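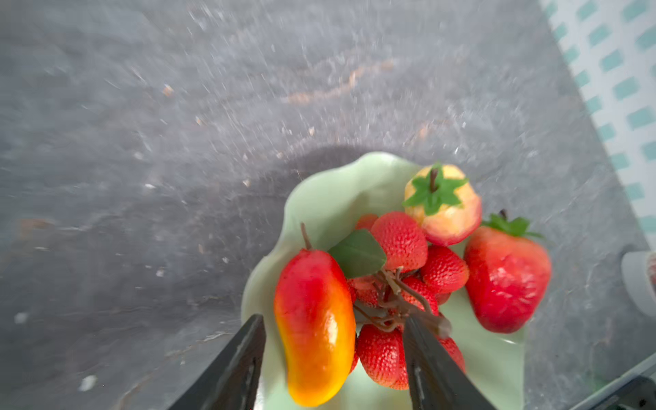

Notebook – prop fruit, counter corner

Posted 5/20/20 by Kamala Gowda

Print this page | E-mail this page

Started on the fruit before coffee, so bear with the handwriting (typed up after, same mess). Goal for the bench: settle what goes in the green dish for the Prostby kitchen set, get the pieces cleaned and tagged, write down the colors so we stop arguing from memory.

Stock. Nearly all of it came in the Nollitz carton, December order, shelf 31. Carton label says mixed fruit, no piece list inside. Typical. Wrote our own on the lid in marker.

Mango – good one. Deep red at the stem end, goes through orange, bright yellow at the round end. Waxy look, takes a highlight down one side. Brown stem on top, thin, don't pick it up by that!! The old one lost its stem that way and we never found the peice. Wash: cloth barely damp, drop of dish soap, dry straight away. Tag 55.

Strawberries – the bunch, all on one brown plastic branch with the one big leaf. Keep as a bunch. Someone asked about snipping them off for the Kartha breakfast set and no, please, the branch is half of what sells it. Bought loose ones for Kartha instead, they're in the blue tub. Bunch gets a soft brush only. The dimples hold dust like you wouldn't believe and a cloth just pushes it further in. Tried cotton swabs last time, left fluff all over the seeds, spent longer picking off fluff than I did cleaning. Brush.

Peach or apple – still no agreement. Pale yellow, pinky red blush, star-shaped green bit on top with a short stem. I had it down as a peach, the inventory has apple, line 2195. A peach wouldn't have that green star. Neither would an apple, come to think of it. Leaving it as "blush fruit" until somebody who cares more than me decides.

Dish – the pale mint one with the ruffled rim. Glossy, so it throws highlights back at you, check from the low side before signing off. Went back and forth between this and the plain white. White looked like a hospital. Mint it is. Rim is wavy enough that flat felt pads don't sit right under the shelf above, so store it on its own, nothing nested in it. Paid 119 for the set of dishes from Prulter which I still think is too much, but the color is right and I'm not doing that search again.

Arrangement, what I tried:

First go – mango in the middle, everything else around. Heavy. Looks like a mango with guests.

Second – mango over on the left, slanting, bunch to the right of it, leaf pointing up into the gap. Better. Red of the berries picks up the red end of the mango. Blush fruit behind the bunch, fills the hole.

Third – no mango at all, bunch and blush fruit. Less going on, reads quicker from the doorway. Might be the one for the small set. Need to ask what the script people have in their heads, "bowl of fruit" is all it says.

Counter. Gray marble pattern with white veins and some rusty brown cracks running on the diagonal. Mint sits nicely on it, red really jumps. The rust lines are a bit of luck, they pull toward the stem color. Walls in the corner are the white lattice with the little pale teal squares, near enough to the dish to look planned. Light gray strip up the seam where the walls meet – leave it, I like it, looks like a real kitchen.

Still crumbs on the counter, tiny ones, and a brown speck toward the left. Wipe before anybody dresses it. Dry cloth first or they smear.

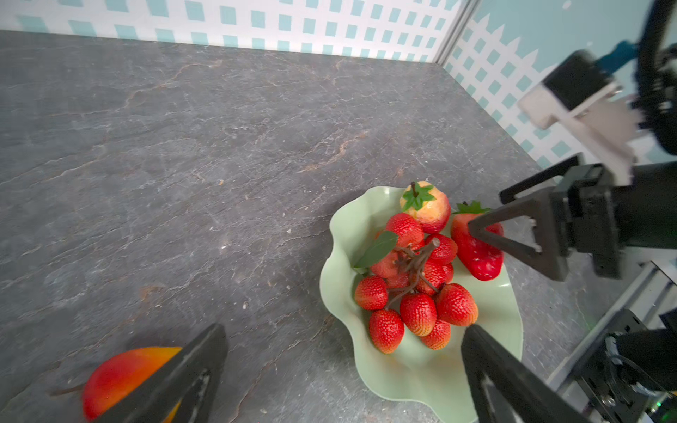 To do

– order second soft brush, the good one keeps walking off
– tag the bunch (string tag on the branch, NOT sticker on a berry, the glue takes the paint)
– fix line 2195, peach/apple
– ask re mango in or out for the small set
– new lid for the Nollitz carton, corner is split
– find out if Prulter sells the dish single, want a spare in case of chips

Storage note, same as before but people forget: mango in tissue, on its side. Bunch goes in last, on top, leaf up. If the leaf gets bent, warm water for a minute and reshape with fingers, hold till it cools. Worked on the grape leaves. No hairdryer – that's how we got the shiny pear.

Color cards for the berries and the dish are in the back pocket of this book. The mango needs two cards realy, one for each end, only did the yellow. Red one tomorrow if the light's any good.

– KG

Contact the props bench | © Prostby Workshop | Back to top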